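Prarnley Makers Club
Minutes of the monthly meeting, 17/03/2025

In the chair: Eirini Galanis
Minutes: Iddrisu Opoku
Apologies were read out and the February minutes were approved with one fix (the glue we liked so much was the slow one, so please don't go buying the fast one on our account).

1. Opening

Eirini welcomed everybody and said how happy she was to see the chairs filling up again after the winter. We had four new faces tonight, and all of them stayed for the tea, which is a very good sign! She reminded us that the back door sticks and wants a firm push, and that the key goes back on the hook, the hook by the sink, please.

2. The gear board

This took up most of the evening and deserved to. For those who missed February, the gear board is our big hands-on piece for the open day: a white board you lay flat on a table, with blue parts that go onto it. Visitors of any age can walk up, pick up a part and find out where it belongs.

Iddrisu reported on the layout. He has been living with this thing on his kitchen table for weeks and still sounds excited about it. The outlines engraved in the board got warm praise from all sides. You look at a circle, you look at a gear, and off you go, no reading needed. Several members said the big circle is the first thing that draws you in, and that the smaller one next to it makes you want to keep going.

The blue against the white was popular too. Last year's idea of painting every part a different color was brought up again and dropped again, this time with no hard feelings.

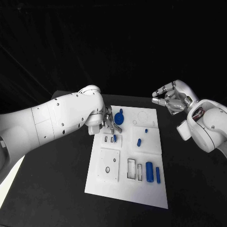
The gear board on the black table, blue gear at upper left.

There was a long and really enjoyable talk about the little peg on the gear. Some of us think of it as a handle and some of us can't help wanting to spin the whole gear with it. Eirini's view is that both are fine, and that a visitor who starts spinning things is a visitor who is having a good time. Agreed to leave the peg as it is.

The toothed edge: a question came from the floor about small fingers. Iddrisu has run his thumb over the teeth many times and is comfortable with them, but he will go over the edges again with fine paper before the open day. Offered help with the sanding: more hands than there are gears. Lovely.

The tiny oval mark near the edge of the board led to some guessing by the newer members. Iddrisu explained that it helps him set the board the right way around when he unpacks it. It was suggested that we put the same mark on the lid of the box. Agreed, and why didn't we think of it sooner.

Spare parts. Gears roll, and at an open day they roll under things. Agreed to have a spare set of blue parts made up and kept in a tin under the table. Plaveo can cut them in the same blue if we order before the end of the month. The price for the set is $50 and was approved without a vote against.

3. Table and backdrop

We compared the black table with the old pine one. The black wins by a mile. The white board jumps right out at you, and with the black curtain hung behind it there is nothing to pull your eye off the gears. One member called it "like a little theater" and we all rather liked that.

The curtain does have creases. Tzavaras was suggested for steaming, as they did the stage drapes for the school so nicely. Eirini will ask what they charge. If it comes to more than we care to spend, the plan is to hang it up early and let it drop by itself, with a bit of help from a spray bottle.

It was also agreed to lay a strip of thin rubber under the board to keep it from creeping when people lean on it. It had wandered to a slight angle on the table and half the room kept wanting to straighten it, your minute taker included.

4. Open day plan

The hall is ours from morning until 6, with the doors open to visitors from 10. We are printing 200 flyers, and Skata has kindly said we can leave a stack by the register. The gear board goes on the black table facing the entrance, so it is the first thing people meet. Knitting, clocks and the paper boats go along the window side, where the light is best.

A sign for the gear board was discussed at length. Suggestions ran from a full page of instructions to a single word. The single word won: "Try!" Iddrisu will letter it by hand, and he promises to use the good pens.

There was much interest in adding a second board with harder outlines for people who come back for more. Everyone loved the idea. It won't be ready for this open day, but Iddrisu already has sketches, and he passed them around during the tea break. They came back with cake on them and a great many penciled ideas in the margins.

5. Actions

Iddrisu: sand the gear edges, mark the box lid, letter the sign.
Eirini: order the spare blue parts from Plaveo, ask Tzavaras about the curtain.
Everybody: take flyers home and hand them to the neighbors.

6. Any other business

The good scissors are missing again. Please check your bags.

A big thank you was given to the tea table for the lemon cake, and the recipe will be pinned up next to the sign-up sheet.

The meeting closed in high spirits and a few of us stayed on to stack the chairs.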